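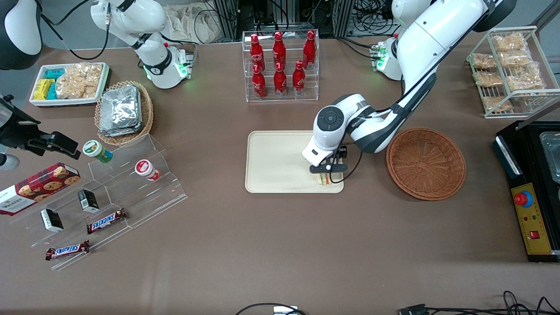
Damilola me escribió hace poco para preguntarme si un robot sabe lo que es un bocadillo, porque en su clase la mitad decía que sí y la otra mitad que ni hablar. Me encantó la pregunta, y como la respuesta no me cabía en un mensaje corto, pues aquí va entera.

Yo escribo programas para brazos robóticos. No los construyo, ni aprieto tornillos, ni sueldo cables (una vez lo intenté y mejor no lo cuento). Lo mío es lo que va por dentro: las instrucciones que hacen que un brazo mire, piense un poquito y se mueva. Nuestro programa se llama Plikora y está hecho de varias partes que se pasan el día hablando entre ellas.

Primera parte: mirar

Cuando tú miras una mesa llena de meriendas ves bolsas, cajas, botellas, chocolatinas. Lo ves de golpe y sin esfuerzo. Un ordenador recibe otra cosa: una lista larguísima de números. Cada puntito de la imagen es un trocito de esa lista, y los números dicen cuánto rojo, cuánto verde y cuánto azul hay en él. ¡Nada más! En esa lista no pone «bocadillo» por ningún lado.

El trabajo de sacar cosas de esos números se llama percepción. Para que el programa aprenda le enseñamos muchísimas imágenes en las que una persona ya ha marcado dónde está cada cosa: esto es pan, esto es una botella, esto es una bandeja. Después de ver muchas, el programa empieza a encontrar parecidos por su cuenta. Al final no dice «es un bocadillo» con toda la seguridad del mundo. Dice algo así como «bocadillo, 93 de 100». Ese número es lo seguro que está. Si le sale un número muy bajito, es mejor que vuelva a mirar antes de tocar nada.

Entonces, Damilola, ¿sabe lo que es un bocadillo? Sabe reconocerlo. No sabe que se come, ni que el pan de ayer está duro, ni que a mi hermana no le gusta el pepino. Dile a tu clase que las dos mitades tenían un poco de razón.

Las cosas transparentes son un fastidio, por cierto. Un estante de plástico transparente deja ver lo que tiene detrás, y el programa puede creer que ahí no hay nada. Las bolsas brillantes también dan guerra, con tanto reflejo. Las botellas rojas son más agradecidas, se distinguen enseguida de una mesa marrón.

Segunda parte: pensar el camino

Vale, el programa ya ha encontrado el bocadillo. Ahora hay que llevar la pinza hasta allí, y a esto lo llamamos planificación. Es como cuando vas por el pasillo del colegio con la mochila puesta y tienes que llegar a tu sitio sin tirar nada de las mesas. Tú piensas en tus pies, pero también en la mochila que llevas detrás. El robot tiene que pensar en la pinza, en la muñeca, en el codo y en todo lo demás.

Y si hay dos brazos, el lío crece. Los dos quieren trabajar encima de la misma mesa, así que el programa tiene que saber en todo momento dónde está cada uno. Antes de mover nada, Plikora prueba caminos en su imaginación (bueno, en una mesa de mentira que solo existe dentro del ordenador). Por este camino el codo choca con las botellas: fuera. Por este otro, el brazo se cruza con su compañero: fuera también. A veces prueba 20 caminos y se queda con uno que a mí no se me habría ocurrido jamás.

Mi compañera Lorna Ambrosio es la que escribe casi toda esta parte. Ella dibuja los caminos en papel antes de programarlos, con flechas de colores, y tiene la pared llena. Yo no entiendo la mitad de las flechas.

Tercera parte: moverse con cuidado

La última parte se llama control. El plan dice por dónde hay que ir, y el control se encarga de que el brazo vaya de verdad por ahí. Mide dónde está, lo compara con dónde debería estar y corrige. Mide, compara, corrige, todo el rato, muchísimas más veces por segundo de las que tú puedes parpadear.

Tú también lo haces. Llena un vaso de agua hasta arriba y cruza la cocina con él —pide permiso antes, que luego me echan la culpa a mí—. Vas mirando el agua, y si se inclina hacia un lado, tu mano la compensa casi sin que te enteres. ¡Eso es control!

Lo más delicado llega cuando la pinza se cierra. Nuestra pinza tiene 2 dedos, y con eso hay que poder coger una lata, que es dura, y un bocadillo, que es blandito. Si aprietas un bocadillo como si fuera una lata, te queda una tortilla de pan. Si aprietas una lata con la suavidad que pide un bocadillo, se resbala. Así que el programa elige la fuerza según lo que cree que está cogiendo. Por eso importaba tanto la primera parte: una equivocación al mirar se convierte en un apretón equivocado.

¿Y cuando sale mal?

Sale mal muchas veces. La primera versión, que se llamaba Pridura, soltaba las cosas demasiado pronto, cuando todavía estaban en el aire. El fallo era pequeñísimo: habíamos medido la altura de la mesa desde el sitio equivocado, y el programa creía que la bandeja estaba más arriba. Tardamos una tarde entera en encontrarlo y un minuto en arreglarlo. Esto pasa mucho cuando programas y hay que tener paciencia, o chocolate.

Para encontrar los fallos, el programa va escribiendo un diario. Apunta lo que ha visto, el camino que ha elegido y la fuerza que ha usado. Luego lo leemos como si fuéramos detectives. Es un diario bastante aburrido, la verdad, pero ahí están todas las pistas.

Y hay una regla que no cambia: junto al robot tiene que haber un botón rojo bien gordo que lo para. Ese botón lo aprieta una persona.

Un juego para casa

Busca a alguien que haga de robot y véndale los ojos. Pon en la mesa 5 cosas que no se rompan, y entre ellas una caja vacía. Tú eres el programa. Tienes que conseguir que tu robot coja una cosa y la deje dentro de la caja, usando solo órdenes como «derecha», «baja», «cierra los dedos» o «para». No vale decir «coge la goma», que tu robot no sabe lo que es una goma.

Al principio es un desastre y te ríes mucho. Luego empiezas a decir cosas como «un poquito más a la derecha» y te das cuenta de que «un poquito» tampoco vale, hay que decir cuánto. Mi sobrino acabó poniendo una regla encima de la mesa. Si probáis en clase, contadme qué órdenes os inventasteis, que Lorna quiere apuntarlas.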